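Laying Out a Tape Grid on a Paper-Covered Tabletop

Applies to: work tables, packing benches, sorting tables
Written by Kerstin Midtbø, checked by Noemí Tovar

A tape grid divides a table into cells so that parts can be set out, found and put back in the same spot. It takes one person 30 minutes on a table that has already been cleared. The method below uses painter's tape over kraft paper. The paper protects the table and can be replaced together with the grid when both are worn.

What you need

Brown kraft paper, wider than the table if you can get it
Blue painter's tape
Metal ruler or straightedge
Soft pencil
Utility knife with a fresh blade
Dry cloth

1. Cover the table

Wipe the table and let it dry. Roll the paper out from one short side and leave it flat for an hour before fixing it. Paper straight off the roll keeps its curl and will lift the tape later. Pull it snug, fold the overhang under the table edge and tape it from below. Small equipment that stays on the table can go on top of the paper. Anything clamped to the table should be in position before you start measuring. 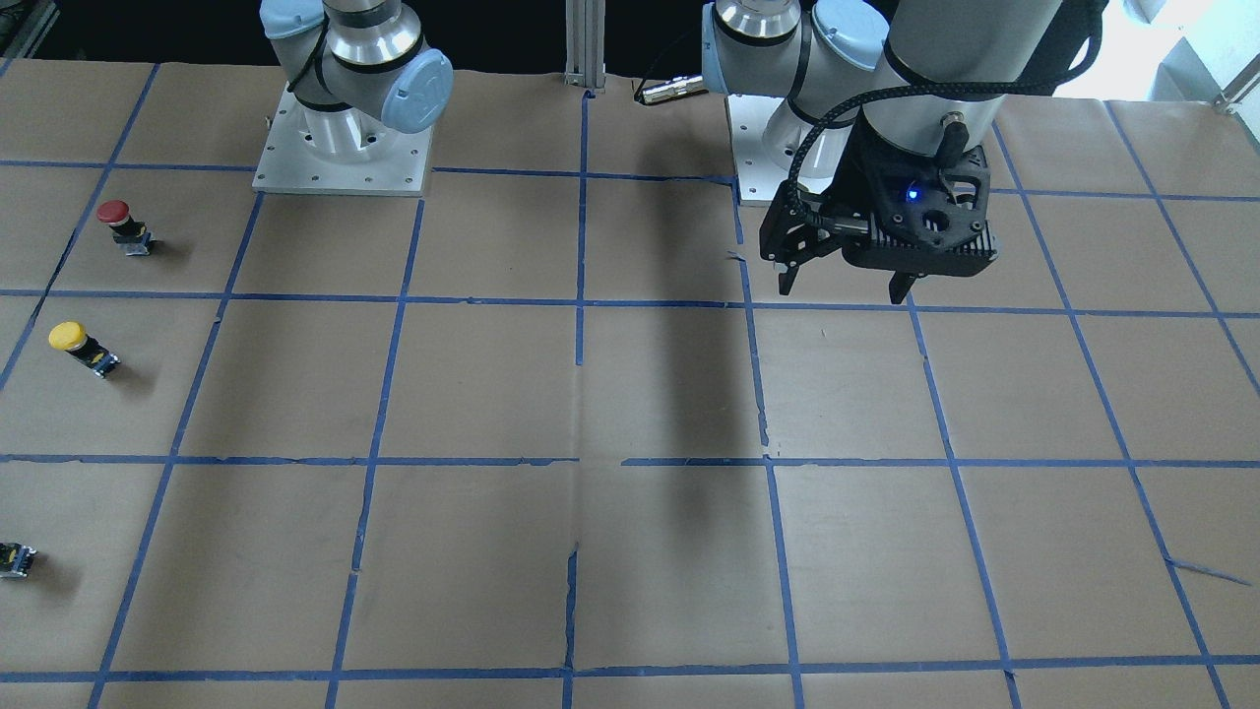
2. Mark the cells

Choose the cell size by the largest item that has to fit, plus 3 inches. Do not choose it by dividing the table evenly. A leftover strip along one side is easier to live with than cells that are slightly too small.

Make pencil ticks along two opposite edges, then along the other two. Measure every tick from the same corner. If each tick is measured from the previous one, the error adds up across the table and the last row comes out visibly narrow. Check one diagonal against the other before taping.

3. Lay the tape

Run all the lines in one direction first. Anchor the tape at the first tick, unroll enough to reach the far edge, hold it just above the paper and lower it onto the second tick. Press from the center outward with the cloth. Do not stretch the tape. Stretched tape creeps back and pulls its ends loose.

Cut with the knife held against the ruler, using light pressure so the paper is not scored. Tearing by hand is faster but leaves a ragged end, and ragged ends are where lifting begins.

Lay the crossing lines over the first set in single lengths. Rub each crossing down firmly.

4. Inspect the lines

Go over the grid at close range under a low lamp. Look for nicks along the edges, lifted flecks and breaks near the crossings. A nick can be left alone if the edge around it is still flat. A break should be repaired, particularly where people use the line to judge which cell an item belongs to.

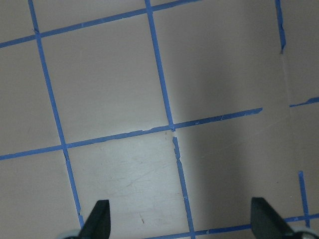 Torn edges below the central junction, with a short gap in the line.

5. Repair or replace

For a break shorter than the width of the tape, lay a patch over it that extends 2 inches past each side. Align it to the good edges, which may not follow the original pencil mark.

For anything longer, remove the strip back to the nearest sound crossing. Peel slowly, folding the tape back flat over itself. Pulling straight up is likely to take the surface of the paper with it - if that happens, stop and peel from the other end. 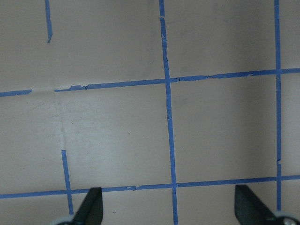 Broken horizontal line. The left segment is short, and bare surface separates it from the long right segment.

Replace the paper as well when it has creased or torn under a line. New tape does not hold on a fuzzy surface.

6. Upkeep

Press down loose ends on Friday, before the table is cleared. Keep the leftover roll with the ruler, and write the cell size on the inside of the core so the next person does not have to measure an old grid to find it.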